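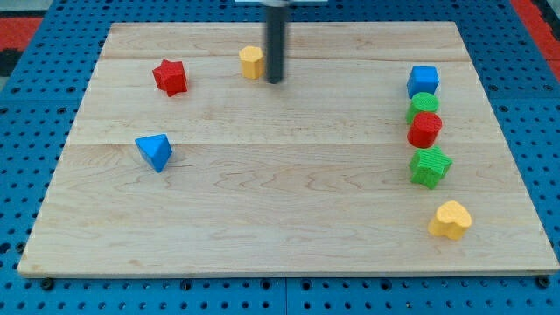 Red star, yellow hexagon, blue triangle and company, on a pale wooden board.

Magazine > Objects > Play

Filed under: Small Things, Long Reads

2022-02-04
By the Objects desk

The star is the one that gets lost. Ask any household that has owned a shape sorter for more than a month and you will hear the same report: the box is fine, the lid is fine, the triangle is under the radiator, and the star has left the country.

I bought my first secondhand set in February, from a shop called Jadis that sells old toys to people old enough to know better. It cost more than my shoes. The label said "complete," a word that in the shape-sorter trade means the seller had not looked very hard. Mine had two hexagons and a wooden plug that I am fairly sure came off a piece of furniture.

Since then I have fallen in with the collectors. They gather on a message board called Kasetti, which began as a place to discuss cassette tapes and now has 2,093 posts on the subject of replacement shapes. The longest argument concerns whether a triangular block should be stored on its side or on its end. I have read all of it. I have a view (on its end, obviously) and have been asked to keep it to myself.

What these people love is a very particular kind of stubbornness. A puzzle will let you force a piece a little. A building block will stack on anything flat. A five-pointed star goes in a star-shaped hole, turned the right way, and until you find the right way it will sit there with its chunky little arms out like a bouncer. The hexagon is more forgiving, with six chances to get it right, and toddlers treat it as a friend. The triangle is somewhere in the middle and has corners you will find with your bare foot.

Serious owners lay their blocks out on a board before they pack them up. Hämäläinen, a workshop that sells nothing but boards and trays, will do you one in pale maple for $141, and I laughed at the price until I put a red block on one. The grain swirls away underneath, the red looks like the only red in the house, and suddenly you are a person who owns a $141 board. Mine now holds toast.

At the other end of the market is Drulumo, which sells spare shapes by the bag, 200 to a bag, assorted. I ordered one in the hope of a star. I got a great many triangles.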